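Pantry stacking - are we there yet or not

gumleaf_dad
Been messing with the Follitz sim on my home PC, two arms and a pantry shelf. Wanted to see if a machine can put the shopping away. Short answer no. Long answer sort of?? Reaching into the top shelf is where mine gets ugly, flat little tin sits right up the back near the side and the arm has to go in past everything else.
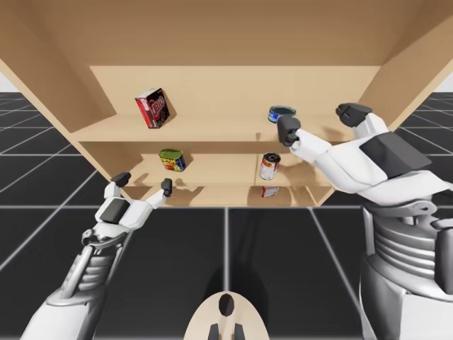
Anyway 221 tries overnight, same grocery list every time. Haven't gone through all the logs yet. What I really want to know, is anyone doing this with real tins in a real kitchen, or is it all sims still

torquewrench
All sims mate. Or a demo with the bloke standing just out of shot. We trialled a Sadowski arm at work for restocking the parts bins and it was fine til someone put a box in crooked. Then it just sat there.

benchtop_kel
Disagree. Ours does two aisles of small parts on night shift, been going since September. Slow as a wet week but it does them. Crooked boxes are a lighting problem half the time, fix your lights

torquewrench
a warehouse isnt a pantry though. You control what goes in. My kids put the cereal back upside down and open

gumleaf_dad
Yeah thats my worry. Boxes aren't so bad for me, cans are worse, they roll. And anything low down with a shelf board over it, hand comes in palm up and there's bugger all room for the fingers. Tried starting both hands low and wide under the front edge, then picking whichever is closer. Colour of the labels doesnt seem to matter, shape does.
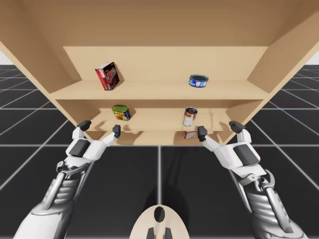 Household & Kitchen

marnie_from_benumwood
Coming at this as someone who'd just buy one. I don't care if it takes all arvo, I'm at work. Can it wipe the shelf as well? Becuase that's the bit I hate

benchtop_kel
Wiping's easier than picking imo. Flat surface, no grip to plan. Clearing the shelf first is your problem

torquewrench
so, the picking. which is what I said

gumleaf_dad
lol fair. Will try one hand holding, other hand moving stuff aside. Back when the logs are done

Recent in this forum
Lelus mop bot stuck on rug fringe, again
Folding towels, has anyone got past the corners
Best gripper pads for glass jars
Sadowski arm error on cold mornings
Sweeping swarf with a robot, worth it? (1,227 views)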